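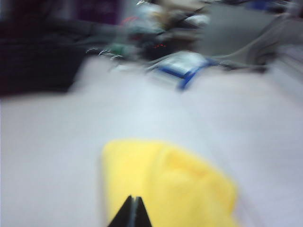 Do I need to replace every smoke detector at once, or just the one that chirps?

Check the date on the back of each one first, and if they were all made the same year, replace the whole set.

hallwaylight
Posted December 14, 2020
I'm asking because the one outside our bedroom started up at 4 in the morning, and a fresh battery hasn't quieted it. We have six in the house, all hardwired with battery backup, and I think they went in when the place was built. Before I spend the money I'd love to hear what other folks have done. My husband is of the "one at a time" school and I can see his side of it, with the holidays coming and all.

mirta_p
Welcome, hallwaylight! The short answer up top is what I'd tell my own sister. Mine were all past ten years, and once the first one went, two more followed before the month was out, always at night, always the one over the stairs where you need the tall ladder. I did the rest in one Saturday with the breaker off and a podcast going, and it was a pretty pleasant morning. I went with Grisomel because the new plates lined up with my old boxes.

KaraboM
I'll disagree a little, with love. If the others are only five or six years old and they pass the test button, I don't see the sense in throwing them out. I replaced one of mine in May and the rest are doing fine. What I would check is whether the new one can talk to the old ones. Interconnected alarms are fussy about mixing brands, and you want them all to sound together.

mirta_p
That's fair, Karabo, and I should have asked how old hers were before I got carried away. The test button only tells you the horn and the circuit work, though. It doesn't say much about how well an old sensor picks up smoke, so I still go by the date.

yabsira.g
Has anybody tried the Plumavard ones that send an alert to your phone? My dad lives alone and I'm two hours away, so I'd like to get a message if something goes off. I don't want a monthly bill for it.

KaraboM
I have one in the garage workshop — no fee, and the app is fine once you get through the setup, which took me two tries and some muttering. Put it on his home Wi-Fi while you're visiting, because doing it over the phone with a parent is a long evening.

hallwaylight
Thank you all so much! I got up on the stepladder and the date on the back says 2008, so that settles it, and my husband has come around. All six it is. Mirta, did you have to change the little wiring plugs too, or did the old ones fit?

mirta_p
Mine needed new plugs, but they came in the box. Three wires each, and take a photo before you undo anything.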